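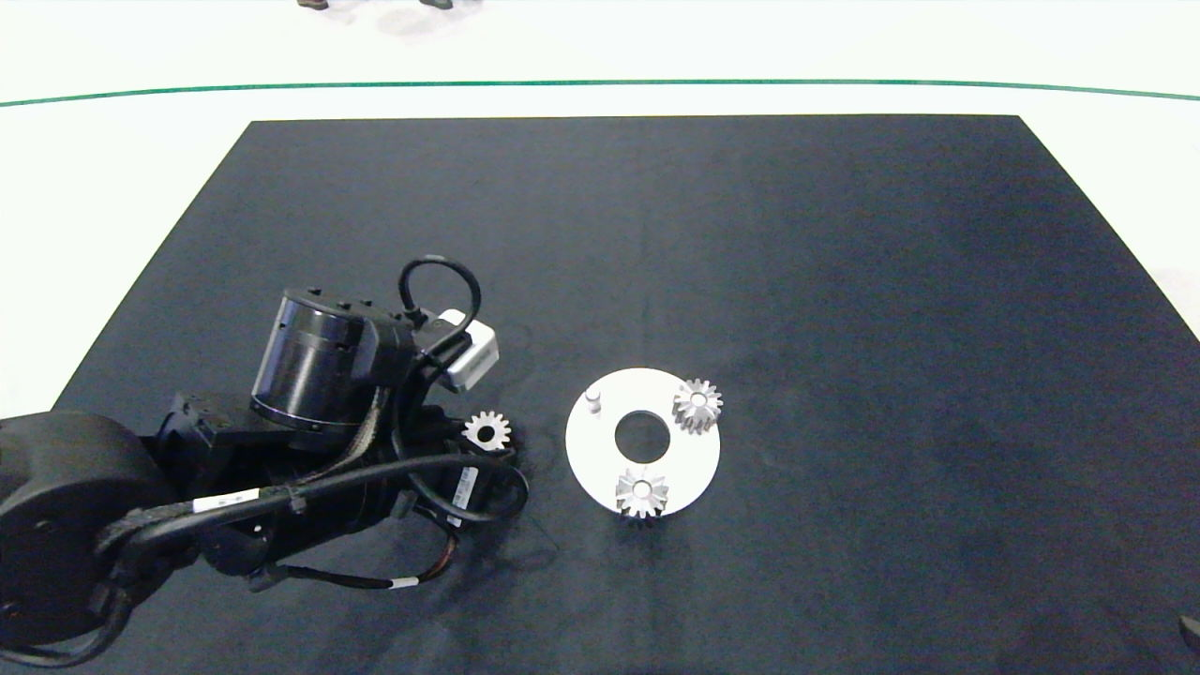

Call for participants: do standing desks do anything?

Ngân Đinh is looking for office workers to take part in a twelve-month study of sit-stand desks. If you are already sure that yours has fixed your back, please read on, because you are the sort of person we most want to hear from. If you think the whole business is a racket, same goes.

Why we are bothering

Most of what gets said about standing at work comes from people who sell desks, people who have just bought a desk, or managers who signed off on a floor full of them. The studies that do exist tend to run for a few weeks. A few weeks is about how long anybody sticks at anything. We have read a good many of them and came away unconvinced, and also unconvinced that the sceptics have done much better.

The Tamenholm Workplace Study will follow people for long enough that the novelty wears off. We expect a lot of desks to be parked at sitting height by March and left there. We may be wrong about that and would be glad to have it shown.

Who can take part

You will need to be 18 or over, work at a desk at least 25 hours a week, and expect to be in the same job for the coming year. Working from home is fine. Working partly from home is also fine, but you will have to nominate one desk as your main one and stick to it.

We are after 800 people in total. Half will be given a height-adjustable desk and half will keep what they have. You don't get to choose, and the draw won't be rerun if you are disappointed. We mention this because in our pilot at Pliltstead a fair few people signed up for the free desk and lost interest the moment they didn't get one. If the desk is the attraction, there are second-hand ones going cheap all over the place, which may tell you something.

You can't take part if you have had back surgery in the last two years, are pregnant, or have been told by a doctor or physio not to stand for long periods. People who work for a furniture maker or retailer are also excluded, and so are their partners.

What you would be doing

A questionnaire at the start, 7 short ones over the year and a longer one at the end. The short ones take ten minutes if you don't agonise over them. You would also wear a small activity sensor on your thigh for a week at a time, four times over the year. It is held on with a dressing and some people find the adhesive itchy. We have tried three brands and have no favourite.

We will ask about aches, sleep, how your work is going and how often you stand. We will then compare the last answer with the sensor. In the pilot the two did not match well. Nobody is going to be told off for this.

There is no coaching and there are no reminders to stand up. You won't receive tips. Use the desk however you like, including as a place to pile washing.

What you get

Each person who completes the year will be paid $180 in two instalments, the second one after the final questionnaire. If you were given a desk, you keep it. If you weren't, you can have one at the end, assuming you still want it once you have seen the results. Delivery and assembly are covered within the metro area. Outside it we'll pay freight but you will be on your own with the Allen key.

Who is paying

A fair question, and one you should put to anybody running a study like this. The money comes from the Vasiliauskas bequest, which funds occupational health work and has no interest in furniture. We were offered desks at no charge by a supplier and turned them down. The desks have been bought at the ordinary trade price from Ernetti, who won't see the data before anyone else does and have no say in what gets published. The analysis plan will be lodged publicly before the first desk goes out, so you can check later whether we did what we said.

Will it help you?

Probably not much, as far as we can tell. You might end up with sore feet. A few people in the pilot felt better, a few felt worse, and most reported what they had reported at the start. If you are in real pain, see your GP - don't wait on us.

How to put your name down

Fill in the interest form on the study page or ring the study office between 9 am and 4 pm and ask for Ngân. Leave a message if it rings out. We will take up to 1,000 expressions of interest and then close the list, as some will drop out or turn out not to be eligible before we reach 800. Putting your name down doesn't commit you to anything, and you can pull out at any stage without giving a reason. Payment for the part you have completed still stands.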